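# When Your Parents Live in Two Homes

An information sheet for children aged eight to twelve, published by the Marinho Family Service
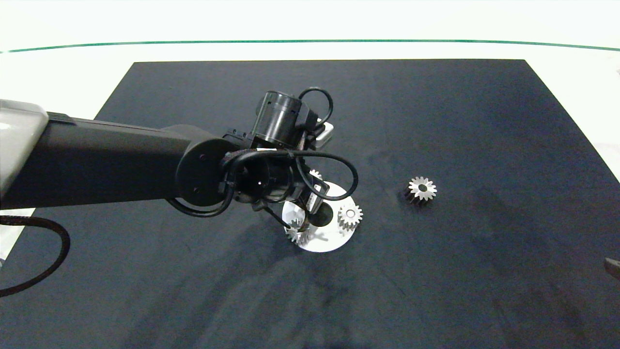 *A robot arm reaching across a dark mat.*

Sometimes two parents decide that they will no longer live together. They may use the word "separation". If they are married and end the marriage by law, the word is "divorce". This sheet explains what those words mean, what may change for you and whom you can speak to.

You may read it by yourself or with an adult. It does not have to be read all at once.

## What is a separation?

A separation is when two adults who have been a couple begin to live apart. Usually one of them moves to a different home. Sometimes both of them move.

A divorce is decided by a court, and most of it is done with forms. Children do not normally go to the court. It can take many months, and you may notice your parents receiving letters or making telephone calls during that time.

A separation ends the arrangement between the adults. Your mother is still your mother and your father is still your father. The same is true of parents who adopted you. Step-parents and foster carers may have different legal duties, and your social worker or another trusted adult can tell you what applies in your family.

## Did I cause it?

No. Adults separate for adult reasons. Many children think of a day when they were rude, or did badly at school, or argued with a brother or sister, and believe that this was the cause. Children cannot cause a separation, and it is not a child's job to mend one.

You may hear your name during an argument. Parents often disagree about bedtimes, money and schools, and this can sound as if they are arguing about you. If you have heard something that troubles you, it is right to ask one of your parents what was meant.

## Where will I live?

Families make different arrangements. Some children spend one week in each home. Others live mostly with one parent and visit the other at weekends or in the school holidays. If one parent lives a long way off, there may be video calls during the week and longer visits in the summer.

Prasetyo Khoo was ten when his parents separated. He wrote the following for our children's newsletter:

> In January I started going to my dad's flat in Levach on Fridays. I did not like the bed and the street was noisy. My mum let me take my own pillow. Now I have a drawer there and a toothbrush and I know which bus it is. It is bus 17. I still like my old room best but I don't mind the flat.

Your parents should explain the plan to you before it begins. They should also ask what you think. In some cases a family court adviser will ask you as well. This person's work is to listen to children and to tell the court what they have said. You will not be asked to choose between your parents, and you may say "I do not know" to any question.

## How might I feel?

Children have told our staff that they felt sad, cross, worried, embarrassed or nothing very much. A few were relieved that the shouting had stopped. You may have several feelings in one afternoon. Your brother or sister may feel quite differently from you, even though it is the same family.

Feelings can also show in the body. You might have a stomach ache on the day you change homes, sleep badly or find it hard to listen in class. Please tell an adult if this is happening, particularly if it goes on for longer than 2 weeks.

## Living with two sets of rules

Bedtime may be eight o'clock in one home and nine in the other. One parent may allow a tablet at breakfast and the other may not. You are expected to follow the rules of the home you are in. If the difference makes life difficult, for example if homework is always left until Sunday night, ask both parents to talk to each other about it.

Our family workers suggest the following:

- Keep a calendar in each home, with the days marked in two colours.
- Write a packing list and fix it inside your bag. School shoes, glasses and medicine should be at the top.
- Ask for a place in each home that is yours, even if it is only a shelf.
- Agree a time to telephone the other parent.

## You do not have to carry messages

Sometimes a parent will say, "Tell your father he owes me for the school trip," or ask what the other parent has been doing. This can put you in an uncomfortable position. You are allowed to say, "Please ask him yourself." If that is too hard to say aloud, you can write it down or ask a grandparent or teacher to say it for you.

You are also allowed to enjoy yourself in both homes. Having a good weekend with one parent is not unkind to the other.

## Whom can I talk to?

You could begin with a parent, a grandparent, an aunt or uncle, or a teacher you like. Many schools have a person whose job is to look after pupils' wellbeing. You do not need to know exactly what to say. "Things have changed at home" is enough to start with.

The Marinho Family Service holds a group for children called Flinon. It meets after school at our Prondik centre, and each meeting lasts 40 minutes. The group is led by Qistina Lubis and Terence Pickering. Children draw, play games and talk if they wish to. A parent or carer must sign a form before you join.

What you say in the group is kept private, with one exception. If you tell us that somebody is hurting you, or that you are not safe, we must pass this on to people who can protect you. We will tell you before we do so whenever we can.

If you are in danger now, call 999.

## Words you may hear

**Contact:** time spent with a parent you do not live with, including calls and letters.

**Mediation:** meetings in which a trained person helps parents to reach an agreement.

**Solicitor:** a person who gives advice about the law.

**Court order:** a decision made by a court that must be followed.

*Text by Gilang Menon. Reviewed 18 September 2022. Large-print copies may be requested from the front desk at Prondik.*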